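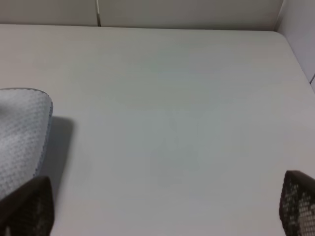
Gisela Bravo says the glue isn't the problem, it's the humidity, and we should stop blaming Remel until we've had a dry week. Fair. Still not convinced.

November 7, 2018

Bookbinding paste, batch 28. Wheat starch, same recipe as July except the water went in slower. Cooked 20 min on low, stirred the whole time, arm hurts. Strained twice. Smoother than 27 but still a bit stringy when brushed out thin.

Tested on the Andrade covers (the gray cloth, not the blue). Corners OK. Spine peeled back at the head on the second one, same spot as before. Grain direction?? Check the board, I think I cut that one sideways.

Trasance job: 331 text blocks sewn, rest waiting on thread. They want 400 by the end of the month. Told them maybe. Don't promise anything on the phone please.

Remel paste for comparision: sets faster, dries stiffer, hate the smell. Fine for endpapers. Not for cloth.

To do
- humidity gauge, new battery
- re-cut boards, grain PARALLEL to spine
- call Trarkton re thread, ask for the thinner one
- batch 29 with less water, leave overnite before straining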